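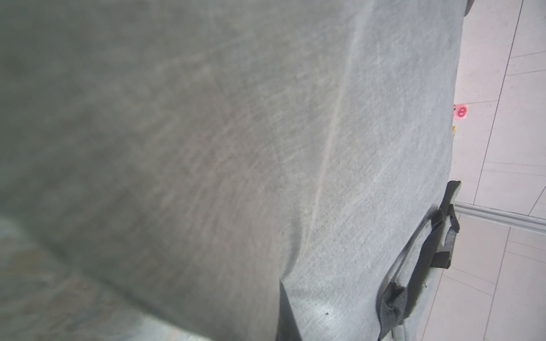

Kwabena Osei

The gray bag has become the default. People buy one for a move or a closet cleanout, and then it stays. I own two, and they hold most of what used to sit on my desk.

In June I gave up the spare room and had to fit a desk's worth of gear into one corner of the bedroom. The shop I went to, Gevari, carries over 50 kinds of soft storage. Most of it is gray. I asked the clerk, Baranauskienė, which ones come back, and she said the ones with poor straps. A bag can crease and still do its job. Once a strap pulls out of its seam, you are carrying a sack from underneath.

She told me to lift a bag by one handle before buying it and look at the stitching where the strap meets the side. I did this with six of them in the aisle. 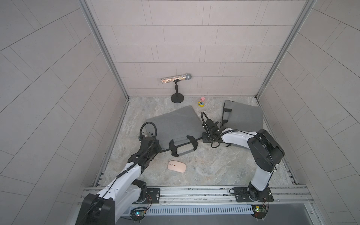
Small desk things are harder to store than big ones. A microphone needs its own pocket or a soft cloth, and the stand should go in first with the heavy base at the bottom. A wireless mouse can go almost anywhere, but switch it off first. I leave little toys and other odds and ends for last and put them in a zip pouch, or they end up under everything.

Padded pieces take up the most room. Lay them flat against the side of the bag and tuck their straps in, so nothing catches when you pull one out.

Fabric also picks up dirt. Lint and hair settle along the edges and under any flap. I shake mine out on the balcony, then go over the seams with a dry brush. Felt-like material pills if you scrub it, so go easy there. A woven bag will take a damp cloth.

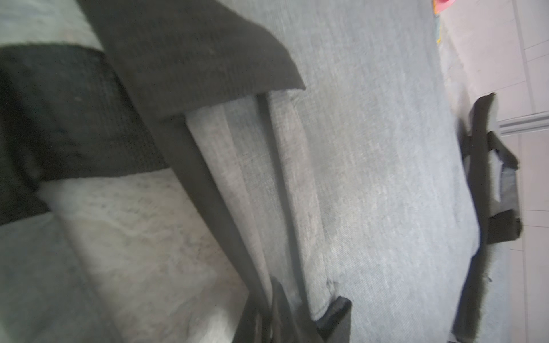 Gray twill under a black flap. Check the edges for fraying.

My first bag cost $20 and is still in use. The second is creased down the middle from being stored folded, and it stands up fine when full.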